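編集部より。締め切り前につき乱文ご容赦を。今号は先月の続き、Grusholmの古い小型クーペに電動ユニットを載せ替える話です。前回「次は走らせます」と書きましたが、まだ走ってません。すみません。

## Grusholmクーペ電動化、その後

まず現状から。エンジンと変速機は降ろした。モーターは載った。電池は半分だけ載った。残り半分は作業場の棚の上。理由は後で書きます。

車のおさらい。Grusholmは鋼板の小さな二人乗りクーペで、前輪駆動、タイヤは細くて小さい。新車のころの出力は37馬力。当時の感覚でも速くはなかったはず。坂道では後ろに列ができる車。それでも曲がるのがやたら楽しくて、いまだに手放さない人が会員にも何人かいます。私もその一人でした、去年まで。売ってから後悔してます。

今回の車は会員のMeenakshi Kanaujiaさんのもの。白、と本人は言い張りますが、どう見てもクリーム色。前の持ち主が塗り直したときに色番号を間違えたらしい。書類上は白。車検証と現車の色が違う件はまた別の機会に。

載せるのはRedow製のモーターで、最高出力は115馬力。元の三倍以上。Kanaujiaさんいわく「三倍いらない。半分の力でいい」。ならもっと小さいのを買えばよかったのではと聞いたら、中古で出ていたのがこれしかなかったそうです。よくある話。

### モーターの搭載

意外とすんなり入りました。もともとの横置きエンジンが背の高い形だったので、上下には余裕がある。問題は左右。Redowのユニットは減速機込みだと幅があって、左のフレームに配線の口が当たる。最初は口の向きを変えようとしたんですが、メーカーの図面を見るとそこは回せない構造。で、ユニットごと右に寄せた。

寄せると今度はドライブシャフトの長さが左右で変わります。右が短く、左が長い。短いほうは角度がきつくなる。サスペンションが伸びきったときに継手が限界ぎりぎり。試しに車体をリフトで上げて手で回したら、ゴリッといった。あの音は聞きたくなかった。

対策はふたつ検討しました。マウントを下げて角度を減らすか、伸び側を規制するバンドを入れるか。結局両方。マウントを少し下げ、なおかつ革のバンドみたいな帯を入れて伸びすぎないように。昔のラリー車がやっていた手で、見た目は原始的だけど効く。ゴリッは消えました。

マウント本体はRusnákの工房に頼みました。町外れの、看板も出ていない溶接屋。段ボールで型を作って持っていったら、親方がしばらく眺めてから「これ、締めたら外せないよ」と。見たら本当にボルトの頭が隠れる位置。工具が入らない。段ボールだと気づかないんですよね、こういうの。穴の位置を前にずらしてもらって解決。親方に感謝。なお請求書は手書きで、数字が一か所読めません。

### 変速機は残すか残さないか

読者からいちばん質問が多かったところ。電動化には、元の変速機を残して二速か三速に固定して使う方法と、全部取っ払って減速機直結にする方法がある。残す派の言い分もわかります。シフトレバーを握る楽しみ、元に戻せる安心感。クラッチを踏む儀式。

ただGrusholmの変速機は弱い。37馬力でも三速が飛ぶことで有名で、そこに115馬力を流すのは、まあ、やめたほうがいい。Kanaujiaさんは最後まで迷って、シフトレバーだけ残すことにしました。前進、中立、後退の切り替えスイッチとして使う。ストロークは元の半分くらい。触らせてもらったら、カチッと入る感触がちゃんとある。中にドアの部品のバネが入っているそう。これは良かった。

降ろしたエンジンと変速機は油を抜いて保管中。いつか戻せるように、車体側には新しい穴を極力あけていません。あけたのは配線用の一か所だけ。ゴムの栓で塞げる大きさ。

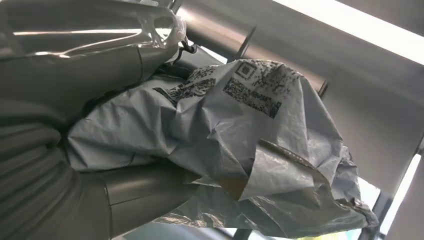

### で、電池の話

半分しか載っていない理由。重さの配分です。

計画では前に半分、後ろの荷室に半分。前側はモーターの上の空きに収まりました。後ろは、燃料タンクを外したあとの窪みに入るはずだった。ところがタンクの下の鋼板が錆びていた。それもかなり。ドライバーの先で軽く突いたら抜けました。重い電池箱をここに固定するのは無理。

床を切って張り直すことになり、これでまるまる予定が狂った。張り直しは板を切り出して、縁を折って、点付けして、歪みを見て、また点付けして、の繰り返し。一気に溶接すると薄い板はすぐ波打つ。焦らないこと。と書いている本人がいちばん焦ってます。

補強のついでに、電池箱の受けを左右の縦通材にまたがるようにしました。床板だけに荷重を持たせない構造。追突されたときに箱が前へ飛び出さないよう、受けの前側に立ち上がりもつけた。ここは検査で必ず見られる場所なので、図面と計算書を先に用意しておくと話が早いです。後から書くと地獄。経験談。

車重は、電池を全部載せた状態の計算で元より少し重くなる見込み。目標は満充電で街乗り一日ぶん。遠出は考えない。Kanaujiaさんの使い方は買い物と、川沿いの道をぐるっと回るだけなので、それで十分とのこと。電池をもっと積めば距離は伸びますが、この車で重くするのは本末転倒。足まわりの軽さが命の車なので。

### ブレーキ

忘れがちなところ。元のブレーキは四輪ドラムで、エンジンの負圧を使った倍力装置つき。エンジンがなくなると負圧もなくなる。つまりペダルが石のように固くなる。

電動の真空ポンプを足しました。小さいやつ。最初は荷室に置いたんですが、作動音がうるさい。信号待ちのたびにブーンと鳴るのを想像して却下、前のバルクヘッド側に移してゴムで浮かせた。だいぶ静か。まだ聞こえるけど許容範囲。

前輪はPrallulachのディスクに交換。元のホイールに収まるぎりぎりの大きさで、最初はキャリパーがリムの内側に当たりました。薄いスペーサーを入れて回避。スペーサーを嫌う人がいるのは承知してます。ハブの中心がきちんと出る形のものを選び、ボルトも長いものに替えてあります。ねじ込みの長さは必ず確認を。

回生ブレーキは弱めに設定予定。小さい前輪駆動車で強くかけると、濡れた路面で前輪だけ制動がかかって曲がらなくなる。雪の多い地域の会員はとくに注意。設定は後から変えられるので、最初は弱く、が基本。

### 費用のはなし

聞かれるので。総額は書かないでほしいと言われているので書けません。ただ、Kanaujiaさんが作業につけた時間の記録は見せてもらいました。ここまでで600時間超。週末と夜だけでこれ。床の張り直しがなければもっと少なかったはずですが、古い車で「なければ」は言っても仕方ない。

お金をかけたほうがいいのは、電池の管理装置、高電圧の配線と遮断器、ブレーキ。節約できるのは内装とか、メーター周り。今回メーターは元の燃料計の針をそのまま電池残量に使ってます。小さな変換基板が一枚。満タンの位置で満充電、Eで空。夜の照明も元の電球のまま。雰囲気よし。

高電圧部分は、資格や知識のある人と一緒に。一人でやらないこと。遮断器を抜いてもしばらくは電圧が残る部品があるので、必ず測ってから触ってください。本紙は毎回書きますが毎回書きます。

### 足まわりと小さいこと

ゴムのブッシュは全交換。四十年もののゴムは見た目が無事でも中が裂けてることが多いです。外すのに一番苦労したのが後ろの内側。焼いて、叩いて、最後は油圧プレスで。抜けた瞬間に部品が床を転がって、棚の下に消えた。見つかるまでに昼休みが終わりました。

前のバネは当面そのまま。電池が全部載って車高を見てから決める。先に買うと絶対に外す。これも経験談。

ヒーターは電気式に。元のヒーターコアを外してセラミックの発熱体に入れ替え、ダクトは流用。寒い朝にエンジンが温まるのを待たなくていいのは正直うらやましい。曇り取りにも効くはず。まだ通電してないので、はず、としか言えません。

あと配線。元の配線は接触不良だらけで、ウインカーを出すとラジオが鳴る謎の現象がありました。全部引き直し。ラジオは鳴らなくなった。ウインカーでも、スイッチでも。どこかで線を忘れてるらしい。調査中。

## 次の予定

床の塗装、後ろの電池箱の固定、低い電圧での初回通電。うまくいけば10月の集まりに自走で来ます。だめなら積載車で来ます。どちらにしても車は見られるので、見たい方は午前中にどうぞ。午後はたぶん人だかりで近寄れない。

集まりの参加申し込みは現在11台。昨年より少し遅いペースなので、迷っている方は早めに連絡ください。不動車も歓迎、ただし積載車の置き場が限られるので申し込み時にひとこと。雨でもやります。屋根は半分だけあります。

## 部品情報、売ります・探してます

- Grusholm初期型のテールランプ右側、レンズのみ。小ヒビあり。欲しい方は編集部まで
- 同じくGrusholm、三速の歯車を探しています。程度問わず、と書きたいところだけど程度は問います
- Prallulachのドラム用ホイールシリンダー、未使用。Kanaujiaさんがディスク化で余らせたもの。送料だけで譲るそうです
- ドア内張りの留め具。まとめて作る話が出てます。希望者は必要な個数をお知らせください。人数が集まったら見積りを取りなおします

## 訂正

前号で、Redowのモーターを「空冷」と書きましたが水冷でした。原稿段階では水冷だったのに、校正で私が直してしまった。ご指摘くださった方々ありがとうございます。ラジエーターは元のものを洗って再使用、配管は細いものに変更。ポンプは前の左隅に取り付けてあります。

それと前号の表紙の車、年式が一年ずれてました。オーナーさんごめんなさい。次号で正しい年式をもう一度のせます。

原稿は引き続き募集中。短くても、写真なしでも可。手書きも可、ただしRusnákの親方より読みやすい字でお願いしまs。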